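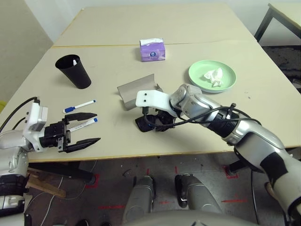

Both arms at the bench with two markers set out on the left.

Stasero Two-Finger Gripper, Long Taper

If your arm spends its days picking up small, thin things from a flat surface, this is the gripper we'd reach for first. The long tapered fingers get down beside an object without knocking over whatever is next to it, and they close to a proper point, so a pen or a marker gets held where you meant to hold it. We've been running a pair on our own two-arm setup and we like them a lot!

The fingers are open inside (slotted, with an angled outer face), which keeps the weight off the wrist and lets a wrist camera see some of the table through them. We tried them against the wide-pad version from Plarnimov. The wide pads are lovely on boxes and bottles, and if that's your work you should probably buy those. On markers, cutlery and folded card the long taper was easier to aim, and our newer operators picked it up faster.

A note on wrist cameras

Camera placement makes more difference to how a gripper feels than we expected, and we went through 4 mounting positions before settling on one. Low and close to the palm won.

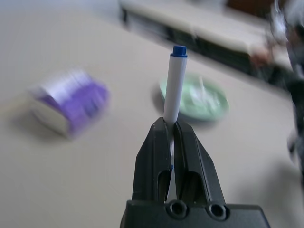 Fingertips are what you want to see from the wrist, and with the camera down here they stay in view through the whole reach. Fast moves are still hard on a small camera. The tabletop, the purple box and the green dish all streak when the arm swings, but the marker between the fingertips stays crisp right up to its dark blue cap, and for checking a grasp that's the part we care about. Ginette Hoarau tested a second camera out on the forearm and went back to the wrist after 2 afternoons. If you need sharp backgrounds too, shorten the exposure and add light over the bench.

Controllers

We've used the gripper with the Fludon controller and with the older Ramanauskas board. Both work. The Fludon gives you finer steps near the closed position, so it's the nicer choice for soft or crushable things like tissue and paper cups. The Ramanauskas is simpler to wire and perfectly good for on-and-off gripping. Hacer Uysal wrote the settings sheet for both, and it goes in the box (there's a section at the back on slow closing that is well worth reading).

What you get
Gripper body with fingers fitted
Spare pair of fingers
Wrist bracket and screws
8 cable ties
Settings sheet

Fitting

Leave more slack in the cable than looks tidy, especially if the wrist turns a long way in both directions. Tighten the bracket before you plug anything in, then run the open and close cycle 7 times at low speed and check the screws again.

Questions about fit with your arm go to Ciarán Fahy on the parts desk. Send him the wrist model and a photo of the flange.

Page updated 13/02/2023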